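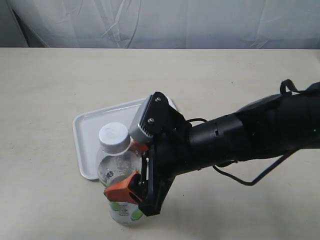
Figure 3. Gripper closed on a clear plastic bottle, white tray behind.

4.2 Family statements and candidate mentions

We next look at posts in which a relative of a dead or retired politician asks a candidate to stop using the family name. Call these rebuke posts. The Odoi archive gave 241 of them, 37 from accounts we could not tie to a real relative, so dropped. Leaves 204 for coding. Two coders (Ağca and El Sherbiny), same sheet as in section 3, disagreements talked through on a call.

Most rebukes are polite. Polite in wording anyway — tone was coded separately and is much less kind. "Please", "with respect", "our family asks" all turn up near the top of the post, usually before the candidate is named. Replies from the campaign itself are rare: 44 cases, and the bulk of those are a staff member thanking the family and saying nothing about the original remark. Where the candidate did answer in person, the story tended to stay in the local papers longer. We can't say which way round that works. A candidate may answer precisely becuase the story is already running.

Party matters less than expected. Zollano and Murano both have long-serving political families on each side, and rebukes cross party lines in both towns at much the same rate. Prorkadden is the odd one out, nearly all the rebukes there stay inside the one party. Small town, one large family, a contested selection in June. We would not build on it.

One coding problem to note. Posts quoting a private conversation with the late politician were first put under "endorsement dispute", then moved to thier own category once it was clear they behave differently: more shares, fewer replies, hardly any press pickup outside the district. Earlier counts in the working draft use the old scheme and should not be compared with Table 5. Recoded version used from here on, including the interviews in 4.3.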